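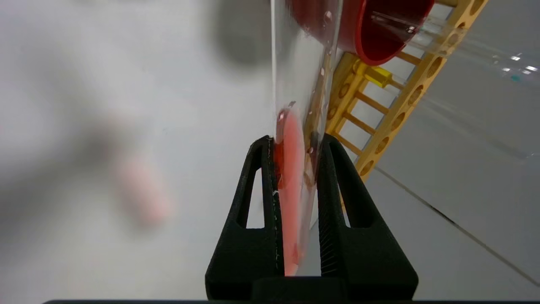
October, bench notes, dye solutions for the school kits

Started a bit after 2 pm because the dye order from Gonard was sitting at the front desk and I walked right past it twice. Six dye packets in the box, all labeled this time, thank you Gonard!

Made the stock solutions first. One packet into 900 mL of tap water, stir, let it sit, stir again. The red clumps like crazy (same as last batch) and needs warm water or you'll be chasing specks all afternoon. Yellow goes in like a dream. Blue is fine but it gets on everything, and my left thumb is now a record of that.

Then I got into the question Tsehay keeps asking, which is how full the tubes should be when a kid gets them. I'd been pouring by eye. She wants a number on the card. My feeling is a small amount is plenty, just enough to see the color, because when they start combining yellow and red they need the headroom and the Dodmont tubes are not as tall as the old ones. Going to write 2 mL on the draft card and see who complains.
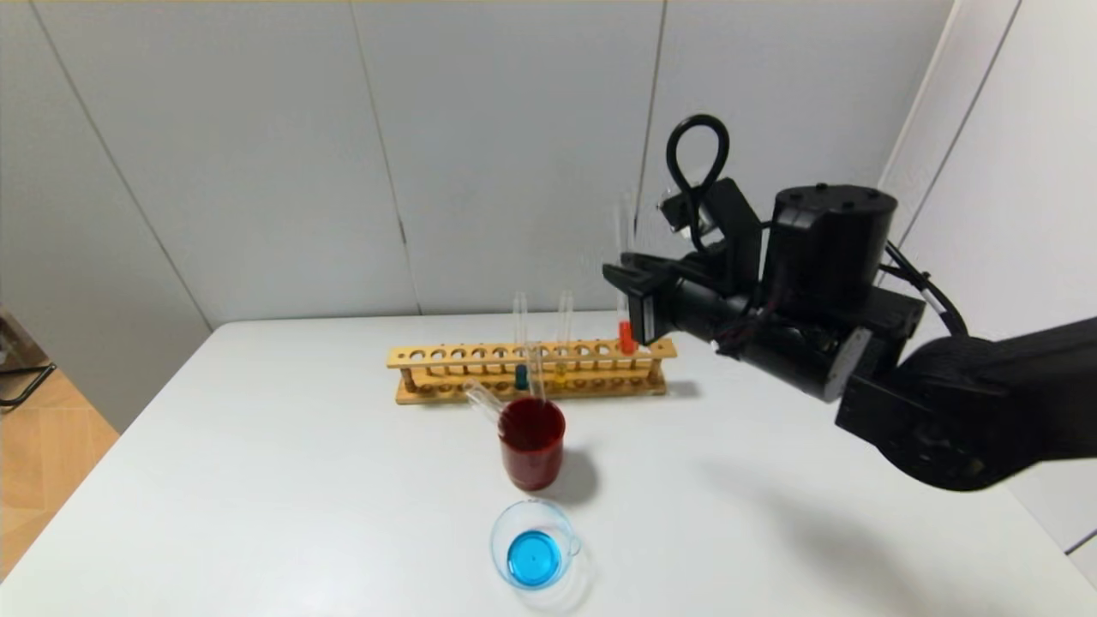
Yabsira Araya
Kit prep and bench demos, Rarik Workshop

OK, on racks. I like the wooden one a lot more than I thought I would. It's long, so you can leave gaps between colors and get your fingers in there, and the honey color looks nice next to the blue and yellow. Downside: it's wood, we're using dye, you can guess. Tsehay says oil it. I say wait and see, maybe a test patch underneath first.

Standing tubes in the beaker of red is handy when you're mixing, but one always wants to lean. Would a wider beaker make that worse? Probably. Try the narrow ones from the Gebremichael shelf.

The measuring cup with the handle is my favorite thing on the table for the blue. Pours slow, easy to hold. We need more of those.

To do:
rinse bottles before the red dries in them
ask Gonard if red comes as a liquid
over 60 tube caps still to sort by size, ugh
card draft to Tsehay, with the 2 mL on it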